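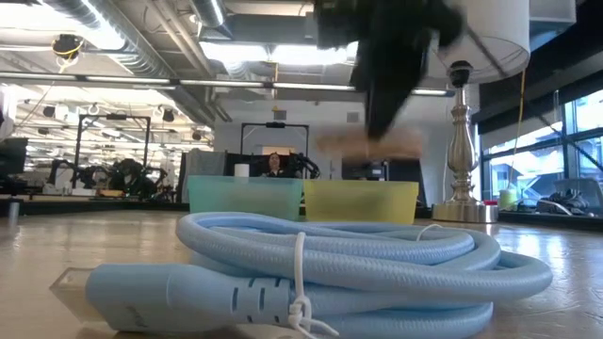

Open day at the Ravn workshop, Fludham (long post, sorry)

Print this thread | E-mail this thread

kelpie_wrangler wrote:

Got back from the Ravn open day on Monday and I'm still buzzing, so you lot are getting the full report whether you want it or not. For anyone who missed the earlier thread, they opened up the Fludham workshop from 10 am and let people wander between the robot stations and ask whatever they liked. Free entry, free tea, terrible biscuits.

I'd expected one big arm behind a cage doing a dance. What I got was tables with a pair of black arms each, and jobs you'd give a teenager on a wet weekend. The one I parked myself at was cable sorting. Two plastic bins at the back, one teal and one yellow, and cables to go in them. I stood there so long my tea went cold (I did drink it anyway).

If you've ever tried to get a machine to pick up something floppy you'll know why I was glued to it. A block is a block. A cable changes shape every time you look at it sideways! My own hobby arm can stack cotton reels all day and it has never once picked up a phone charger without dragging half the desk along.

The person at the table was happy to talk to anybody, including a kid who asked if the robot gets bored. Brilliant morning. Ask me anything.

Print this post | E-mail this post

solderblob wrote:

Jealous! I was rostered on. How fast was it going? Every video I see of this stuff is sped up and it drives me up the wall.

kelpie_wrangler wrote:

Slow, mate. Slower than you or me by a good margin, with the odd quick swing between one spot and the next. I liked being able to follow it. You could see it line up on a loop, change its mind and come in from a different angle. They had a sign up saying everything was running at real speed, so somebody there shares your feelings about videos.

dunny_budgie wrote:

I went too, in the afternoon, and I'll be the grump. I've worked in a warehouse for years and I don't see what sorting two bins of leads proves. We get 3,000 parcels through on a slow shift. If one of those arms needs that long to think about an extension cord, it's a toy. A lovely toy, but come on.

Also the parking was a disgrace. I ended up right down the far end of Jarkevgate and walked back in the heat.

kelpie_wrangler wrote:

Fair on the parking. I caught the bus and felt very smug.

On the rest I'm going to argue with you a bit. Your parcels are boxes on a belt, and people have been building machines for that for decades. I asked about the cable job and was told they picked it for being annoying. Things tangle, plugs snag, and the nice neat coil you start with may not be a neat coil by the time it's been lifted. Getting two arms to sort that out on an ordinary tabletop is a different problem from shifting cartons. 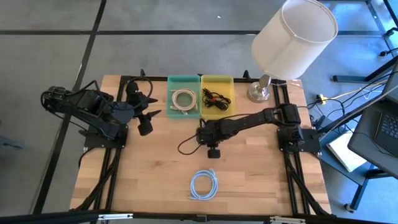 Category: Shows, visits and open days

mod_pelican wrote:

Moved this over from General Chat. Carry on, and please keep the parking complaints to one post per person.

Good to see the layout, I've been wondering how they mount those arms. One plate either side, fixed to the frame, and the wood just sits in the middle. I'd been planning to bolt mine straight to the benchtop and I might rethink that. The frame looks like ordinary black aluminium extrusion, and you can get that anywhere.

And a table lamp at the back corner! I love that. My bench has one just as daggy.

solderblob wrote:

The yellow bin is giving me flashbacks to the drawer under my telly. Are those old earphones in there? I reckon every household on earth owns that exact tangle.

Question for those who went: does the light blue one on the table belong in the teal bin with the white cable, or was there a third place for it?

kelpie_wrangler wrote:

Black cables in the yellow bin and everything else in the teal, as it was explained to me. I could have that muddled, as I was also trying to hold a tea and a show bag at the time.

dunny_budgie wrote:

I was told something different in the afternoon, that they swap the rule between sessions so it can't just learn one answer. So you may both be right. I'll give them that, it was a decent idea.

Still a toy.

frostbitten_ferret wrote:

Coming in from a different direction. I teach shop class and took a group of 51 to the Drinen open day last July, which is a similar sort of outfit with a bigger car park. For kids, the slow careful stuff beat the flashy stuff hands down. They had a big arm flinging balls into a hoop and the students gave it maybe two minutes. The little one trying to fold a tea towel had them three deep and cheering.

So I'd say go slow and go floppy! Does Ravn take school bookings? And is there any limit on numbers at each table?

kelpie_wrangler wrote:

They do, there was a clipboard for it by the door. The limit was 6 at a table at once, which wasn't enforced very hard at my end of the room. With your mob you'd want to split them up. There's plenty of daylight from the big windows on one side, and the floor's carpeted, so it's easier on the feet than most workshops I've stood in.

Mind the power leads if you've got wanderers. There's a yellow power strip on the floor next to that table with a fair bit plugged into it.

mod_pelican wrote:

Did anybody get a price on the arms? I've seen a secondhand pair advertised for 1,090 each and I can't tell if that's a bargain or a box of heartbreak.

dunny_budgie wrote:

I asked. They don't sell them and wouldn't guess. For a used pair I'd want to see both of them moving before I handed over a cent. Listen to the joints and check for slop at the wrist. Ask for the mounting plates too, or you'll be cutting your own.

solderblob wrote:

Says the bloke who thinks they're toys.

dunny_budgie wrote:

I like toys.

kelpie_wrangler wrote:

Ha! Right, I've put my name down for the next one and they'll e-mail when there's a date. If anyone's coming from the north side I can share a lift from the Jarkevgate bus stop. I'm bringing my own biscuits.

Print this thread | E-mail this thread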